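The Second Pair

Joyce Ondieki came down to the Hardale unit at half past eight and found Urmas already arguing with the screws.

"They've sent the short ones again," he said.

"Will they hold?"

"They'll hold for a morning."

She hung up her coat and read the sheet Radymyr had left taped to the door. It was dated 29 June 2021 and said that Candard wanted a decision on the fingers by the end of the week. Pirketti had made one pair, straight and hard, with a flat face. Rotich had made the other, curved, with a wedge at the tip. Both pairs had to go on the same hand-held body and both had to pick up cloth. Under that Radymyr had written: No favourites please.

Everybody had a favourite. Urmas liked the Pirketti pair because he had drawn the bracket for it. Joyce liked the Rotich pair and had not said so.

They had done the straight fingers the day before. Hanna Hutsuliak had held the tool and Joyce had written down the results, 926 picks, one line each. Some of the lines said "dropped" and a good many said "took two layers". By four o'clock Hanna's wrist was sore and she had stopped talking.

Now it was Joyce's turn to hold. Urmas tightened the last screw on the right bracket, gave the finger a push with his thumb and passed the tool across.

"Count from one," he said. "I'm not adding yours to hers."

She started with the blue cloth. She went for the fold each time, closed, lifted, waited while he wrote, and let go. The curved fingers came in from the sides and she had to learn not to press down. For the first few minutes she pressed down every time.

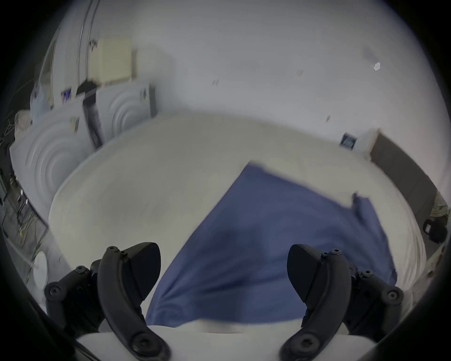
Which part of a gripper matters most when the job is picking up cloth? The tip, for the most part, and after that how gently the fingers close, as a thin edge can get under a fold that a thick one only pushes along.

That was what Joyce had told Somtochukwu Akpan at his interview in December, and he had written it down. He came in at ten with the post and stood by the door.

"Is it better?" he asked.

"Ask me at 926," Joyce said.

"She's at 287," said Urmas, without looking up. "Eleven dropped."

"What was Hanna's at 287?"

Urmas turned back through the pages. He took his time over it. Then he went to the right page and ran his pen down the edge – twice, to be sure.

"Thirty-four," he said.

Joyce lifted the cloth again. One layer. She put it down.

"It's the person as much as the finger," Urmas said. "Hanna's quick. You're slow. A slow hand drops less."

"Then I'll do the straight ones this afternoon and Hanna can do these."

"That's another day."

"It's half a day each."

He thought about it. Somtochukwu put the post on the chair and went to find Hanna, who was on the phone to Candard and waved him off.

At dinner time Radymyr rang. Joyce told him they wanted to swap hands and run both pairs again. He asked how many picks that would make in all, and she said she didn't know yet, but the old trial had gone to 3109 and they had still argued over it.

"And which way is it leaning?" he said.

She looked at Urmas. He had the Pirketti fingers on the bench in front of him and was cleaning the flat faces with a rag, first one and then the other.

"We haven't swapped yet," she said.

She put the phone down, picked up the screwdriver and began taking out the short screws. Urmas held out his hand for them.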